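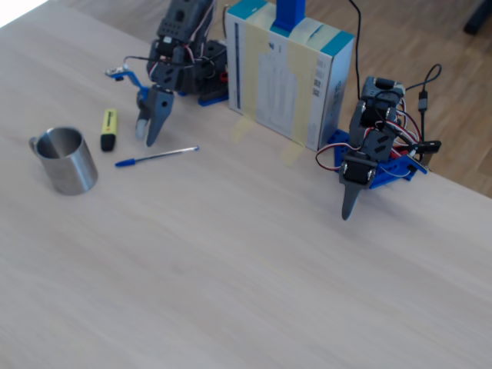 Photo: Samah Helmy

April, workshop notebook, Kamel tee

Started on the screens a bit after 11 and lost most of the afternoon to the second colour, so I'm writing this up with a cup of tea before I forget what I did. The design is the lighthouse keeper one for the Hakimholm shop, three colours on a navy shirt, with 1829 set in the lantern where the lamp ought to be. I do love this drawing, even if the beard has far too many fine lines in it for my liking!

The cream underbase went down nicely on the first pull. The rust red didn't want to sit on top of it, and I got a pale halo all down the left side of the coat. Samah thinks I should choke the base by 2 points and I think she's right - she usually is about these things. 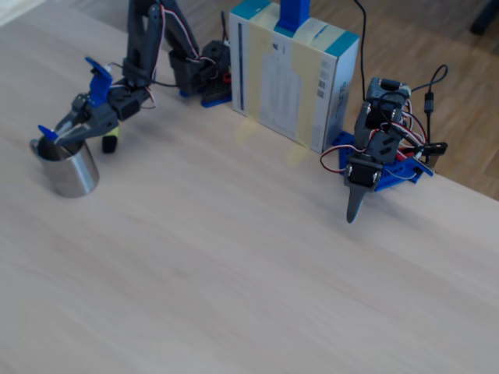
Can we flash the base for longer and leave the artwork alone?
Longer flashing only helps with ink picking up on the back of the next screen. The halo comes from the base being as wide as the red, so the film has to change.

New film is drawn up and the beard lines are thickened while I was in there. I ran 14 test prints on the Ivum blanks, which take ink well but shrink more than I'd like under the dryer, and I've put the best of them in the drawer with the Beltitz posters.

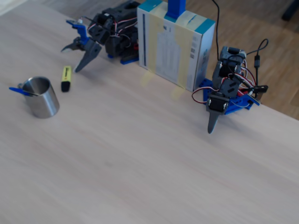 The red itself needs warming up too, a spot more yellow in the mix, and I'd like to see it next to the cream in daylight before we burn the new screen. Mesh stays as it is for now. Samah has the recipe card.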